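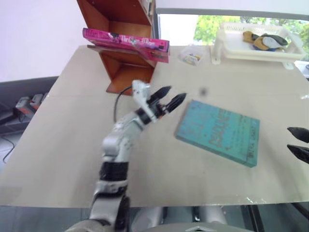 Budadholm Beach — Pre-Season Access and Facilities Check

Inspected by: Rattana Sangkhawat
Reviewed by: Heriberto Ríos
Period: March, low tide, start 7 a.m.

Key: OK / Monitor / Action

1. Main boardwalk, parking lot to sand
Action. Three boards lifted at the seaward end. Screws corroded through. Close the last section until replaced.

2. Handrails, north steps
OK. Tightened last fall, no movement under load.

3. South steps
Monitor. Bottom tread sits 7 inches above the sand after winter erosion. Recheck after the next spring tide.

4. Swim zone buoys
Action. Line complete but two shackles worn almost halfway. Sherif Mahrous has the spare set at the Perić boatyard.

5. Rescue tubes and throw lines
OK. Lines are 30 meters, dry, no fraying. The cabinet latch at the north post is stiff — lubricate.

6. Warning signs (rip current, drop-off, no diving)
Monitor. Rip current sign at the jetty is faded but legible from the path. The visitor map still shows the old jetty entrance.

7. Outdoor showers and foot wash
Action. Drain blocked with sand at the foot wash. Water stays off until cleared.

8. Beach wheelchair
OK. Tires hold pressure. Left armrest replaced.

9. Parking lot
OK. 32 spaces marked, accessible bays repainted. Overflow field too soft for cars.

10. Dune fencing
Monitor. Gap behind the kiosk where visitors cut through to the sand. Rope it off for now.

Comments
Items 1 and 4 must be closed out before the swim zone opens. Item 7 can follow. Driss Ait Ali to confirm delivery of boards and screws.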